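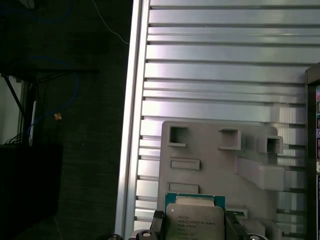

*An Intel Xeon processor in front of the light gray holder, with the ribbed aluminum panel behind.*

**Killwood parts workshop adds sorting bench for used server processors**

KILLWOOD — Ireo, which takes in retired office and server equipment, has opened a second sorting bench at its Killwood workshop. The new bench is set aside for processors and will be in regular use from July.

Until now, processors were sorted on the same bench as memory and network cards. The two benches will run side by side, with memory and cards staying where they are.

The work surface is a ribbed aluminum panel with slots between the ribs. Gray holders sit on the panel, and each holder design can be changed without replacing the bench. Ireo worked on the holders with Jirken, a small design shop that also made the labels and storage trays for the workshop's stockroom.

Processors come to the bench after they have been taken out of their boards and cleaned. The printed lines on the metal cover are read and entered in the stock list, and the part is then put in a tray with others of the same model. Parts with bent corners, deep scratches or markings that can't be read go into a separate tray for a second look.

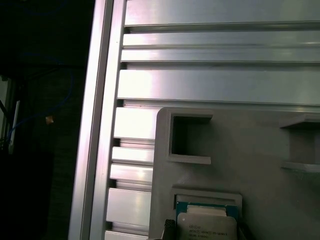 The holders went through 6 versions before the current one was settled on. Early ones were too tall and got in the way when trays were passed across the bench. The present design is lower and has rounded corners, and its openings are framed by raised walls. Ireo expects to make further changes once the bench has been through a few months of daily work.

Each storage tray takes 40 processors. Full trays are labeled by model and moved to the stockroom, where they are kept until they are sold or sent on to repair shops. The workshop has nearly 50 trays on its shelves at present, most of them holding server parts — desktop models are stored separately.

Voicu, the stock list program used at Killwood, has been updated to match the new bench. Staff can now enter a tray number at the same time as the model, a step that used to be done later in the stockroom.

Repair shops that already buy from Ireo don't need to change how they order. Tray lists will go out at the start of each month as before, with processors shown on their own page. Shops that want single parts can still ask for them at the Killwood counter, which opens at 9 a.m.

**About Ireo**

Ireo collects, sorts and resells used computer parts from its workshop in Killwood. Questions about orders and tray lists can be sent to the workshop's front office.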